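Medell Expands Time Jar Program for Families to Soltembridge Schools

SOLTEMBRIDGE, Mar 27, 2025 - Medell, a maker of activity kits for elementary classrooms, said today it will bring its Time Jar program to 15 schools in the Soltembridge area. The program began last October in Lusville, where 1,015 children made a jar at school and took it home.

A time jar is a small container that a child fills with notes, drawings and other keepsakes from the school year. The child closes it, wraps it in foil, seals it with tape and puts it away. Families pick the day to open it. Medell suggests waiting at least one full school year.

The Soltembridge expansion is paid for by Fagerlund, a regional packaging supplier. Fagerlund will provide jars, lids, foil and colored tape for the first year. Schools pay nothing for the materials and can keep whatever is left over for other art projects.

"Parents in Lusville told us the jar was one of the few school projects they still had on a shelf months later," said Tài Kiều, program manager at Medell. "It takes up very little space, and the kids know what is in it. They get to decide what counts as worth saving."

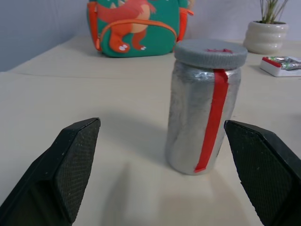
A foil-wrapped jar with a gray lid and a strip of red tape down the side.

Each classroom kit comes with a set of plain jars, precut sheets of foil, rolls of tape and a teacher guide. The guide covers 3 class periods. In the first, children talk about what they would like to remember. In the second, they write and draw. The last period is for filling, wrapping and sealing.

Foil was picked after teachers in Lusville tried paper, fabric and paint. Paper tore at the rim, and paint needed a day to dry. Foil can be pressed into place by hand and does not need glue. Children who want to decorate further can use tape in any pattern they like, including on the lid.

Medell has made two changes to the kit since the fall. The foil sheets are now wider, so one sheet goes all the way around the jar. The teacher guide also has a page to send home, with space for the child's name, the date the jar was closed and the date it should be opened.

"We had a lot of questions about food and coins," Kiều said. "Coins are fine. Please leave the food out."

More than 300 kits are being packed at the Medell warehouse in Lusville and will be delivered to school offices. Teachers at participating schools do not need to place an order. Schools outside the area may ask to be placed on a waiting list for next year.

Families who would like to make a jar at home can pick up a printed copy of the instructions at the Medell front desk in Lusville during business hours. Any clean jar with a lid that closes firmly will work.

About Medell

Medell designs and packs craft and activity kits for elementary schools. The company is based in Lusville.

Media contact: Tài Kiều, Program Manager, Medell, Lusville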